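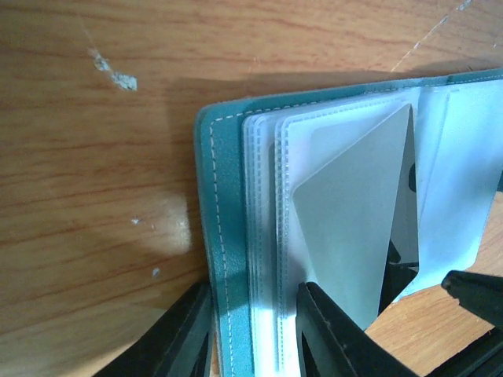
Robel Tufa wrote to me in July to say that he'd thrown out every paper loyalty card he had, moved the lot to his phone, and then stood at the till in Geltville with a flat battery and no discount. He wanted to know if he'd been daft. A bit, yes. But keeping forty cards in your back pocket is daft as well, so let's go through how to cut the pile down properly.

Money > Everyday spending > How to sort out your loyalty cards

By Abrehet Kumsa
Updated 2nd August
14 comments | 200 shares

I should say that I don't much like loyalty schemes. A shop that can afford to give you points can afford to charge less, and mostly it has decided not to. Still, if you're buying the shopping anyway you may as well take what's going. What follows takes an evening.

Step 1. Get them all out

Wallet, coat pockets, kitchen drawer, glovebox. Put gift cards and anything with your photo on it to one side. You only want cards that collect points, stamps or money off.

Step 2. Make two heaps

One heap for shops you've used since the spring. One heap for the rest. Be strict. "I might go back" is how the card people want you to think.

Take the second heap and check each balance before you bin anything. Most have a number on the back or a page where you can log in. If there's enough to spend, spend it this month. If there isn't, close the account as well as cutting up the card, or the emails will go on until you die.
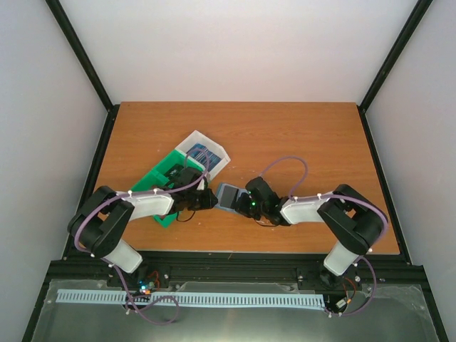

Some schemes make closing harder than joining. Rollach had me fill in a form, confirm it by email and then wait for a second email, which went to junk. Write down the day you asked.

Step 3. Work out what a point is worth

Do this for every card in the heap you've kept. Find out how much you have to spend to get a pound back. The sums are easy and the answers are often insulting.

My Zadton card had 1256 points on it and I'd been feeling rather pleased. They pay out in blocks of 1000, and a block gets you £5. You earn one point per pound. So I'd spent £1256 to get a fiver, with 256 points left over that I can't touch. That's half a penny in the pound, and I could have beaten it by buying the shop's own teabags.

Watch for "bonus" points too. Derese offered me 3000 extra on a garden set I didn't want. Always turn the bonus back into pounds before you get excited.

Step 4. Keep the few that pay

I'd keep five at most. Anything that gives back less than a penny in the pound goes, unless it also gets you lower shelf prices, in which case keep it for that and forget the points.

Step 5. Pick one place for them
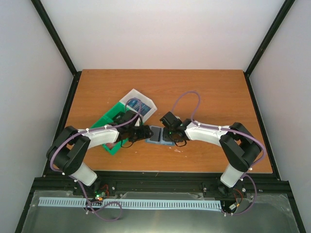
Everything in one place, and no spares in the drawer.

Phone or plastic, I don't mind, but choose. Apps are handy and they also want to know where you are, so turn off location and notices as soon as you've signed in. A card holder doesn't need charging. Stamp cards from cafes usually have to stay on paper, so if you've got more than a couple of those the holder wins.

If you do go with the phone, keep the plastic of the one card you use most. Robel has since done this.

Step 6. Check again in a year

Schemes change their rates quietly, and I've yet to see one change in my favour. Redo the sums from Step 3 and drop whatever has slipped.

Comments (2 of 14 shown)

Tekle Demissie
Half a penny in the pound! I've had that Zadton card for years. Does closing it lose the leftover points?

Abrehet Kumsa
It does, Tekle. Spend any full blocks first and let the rest go.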